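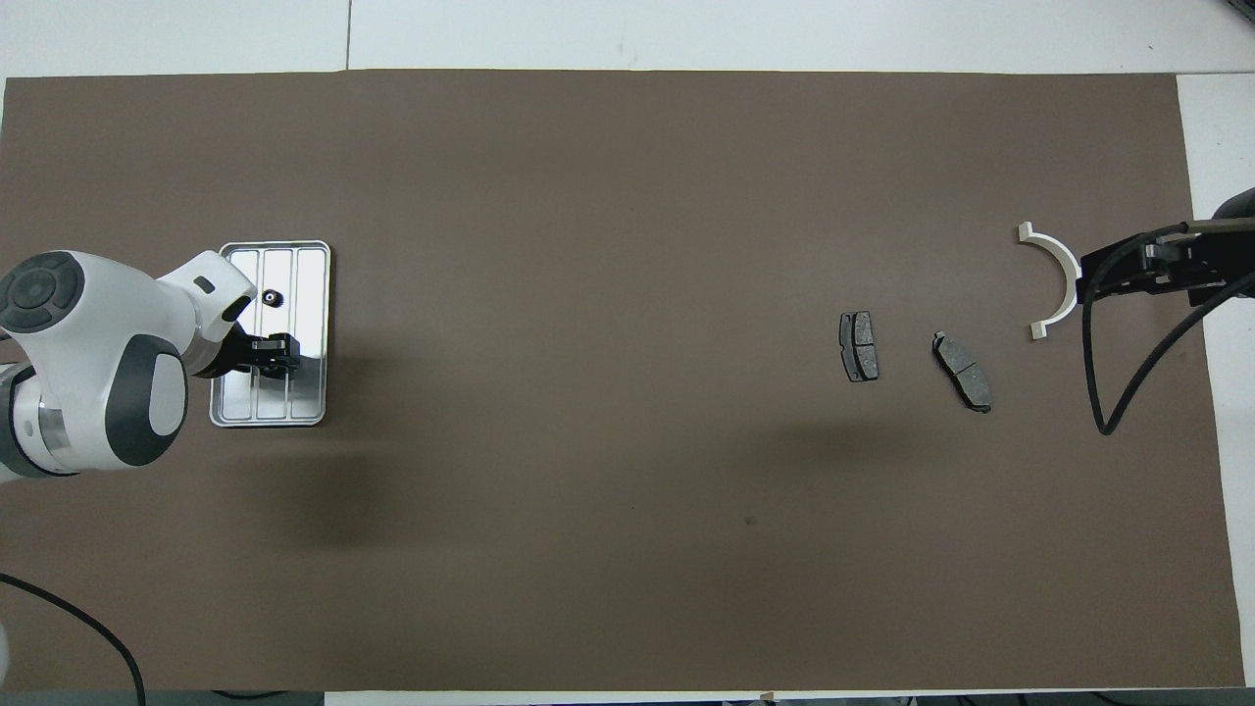
Gillier two-arm kit, trial entry, 17 September 2019

Third session with the Gillier on loan from Ustano. Task as agreed with Daltenico: brake pads, a white half-ring bracket and a small round black part, to be put into or taken out of the ribbed metal tray, using both arms. No fixtures. Parts are laid by hand on the brown cover at whatever angle they land.

Setup
Software as supplied, no local changes except the approach height, which went up by 5 mm after July's note on the gripper touching the tray rim. Arm bases not moved. Hand-eye check repeated before starting and left as it was. Speed held at the trial setting, well under what the brochure quotes. Fogh fingers on both grippers, the plain pair. The padded pair are still in the drawer and should be tried before the loan ends.

Grasping the pads
A pad lying friction side up is the easy case if the fingers close across the narrow direction. Picking along the length gives a poor hold on the backing plate and the pad swings on lift. The planner picks the right direction when the pads are well apart. With a small gap between them it sometimes prefers the long direction, presumably to keep the fingers out of the neighbour. Ustano's manual has a clearance setting for this on page 122. Default is too cautious for parts this size. Reduced it by a third and got sensible grasps, at the cost of nudging the second pad twice.

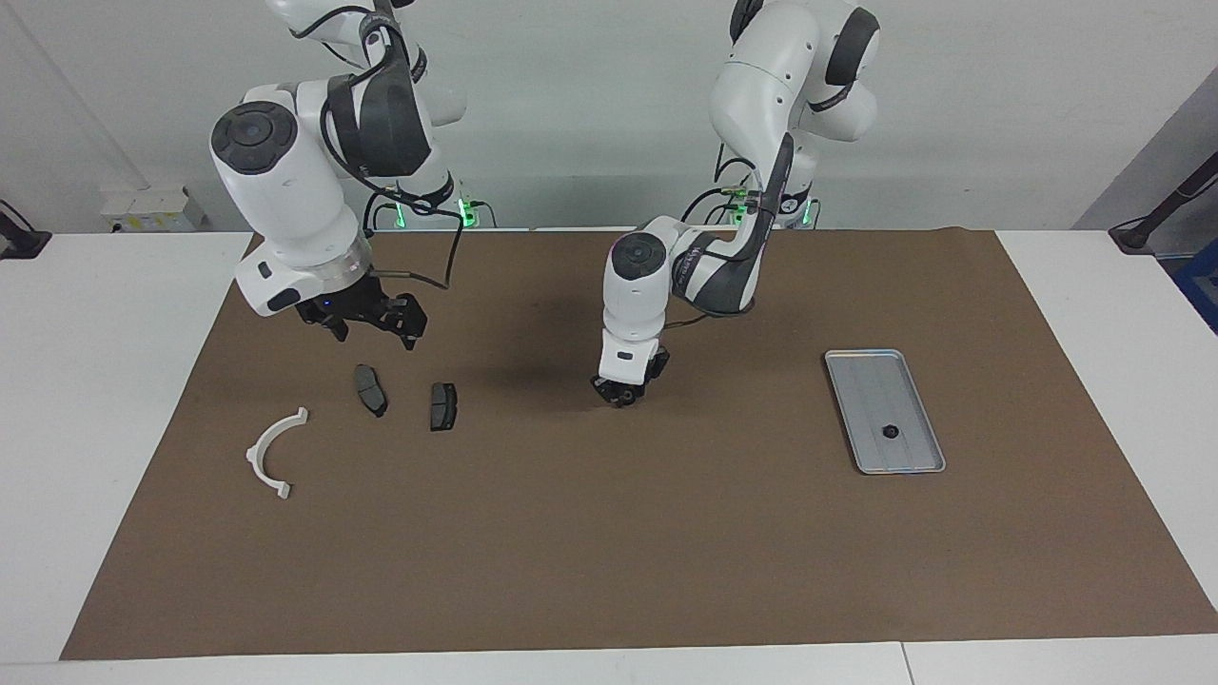
Pads, bracket and tray during the clearance runs. Both arms down near the working surface.

Bracket
Light, and it slides if a finger touches it before the jaws are centred. Holding it at the middle of the arc works better than at the end tabs. The kit has no way of saying "hold here" for one part only; it must be set for the part family, and then the pads inherit it. Worked round by putting the bracket in a family of its own. Clumsy but it holds after a restart.

Small black part
Weak point of the kit so far. On the bare metal the vision step loses the outline of the part whenever the arm's shadow crosses it, and the ribs are reported as edges. Moving the lamp helped on one side of the tray and made the other side worse. Thabiso Baloyi suggests taking the detection image with both arms parked, then moving. It costs time on each cycle but needs no new hardware. To be tested next.

Arm against arm
Shared space over the tray is handled by a simple lock: one arm in, the other waits. Safe, and slow. The waiting arm stops where it is and does not back off, so it can end up parked over the part that the vision step wants to see. Asked Ustano whether a retreat pose can be attached to the lock. The reply says it is planned and gives no date.

Cables
The loose loop at the wrist wants watching on wide turns. Tied back once already. The supplied clips are too stiff to take the slack properly. Ours from the old bench fit.

Log
Run counter stood at 3606 at close, including the supplier's own hours before delivery. Almost 100 of those are ours. Too few for a pick rate worth writing down, and the settings changed part way through, so no figure goes to Daltenico yet.

Open points
Padded fingers against plain, same part positions.
Detection with arms parked, timed.
Clearance at the new value with the pads closer together.
Retreat pose: write our own if Ustano have not sent anything by the end of the loan.
Ask for the price of the kit without the second year of support — the quote lumps them together and the support terms say nothing about spare fingers.

Clearance file saved under the bracket family name. Old one kept beside it, do not overwrite.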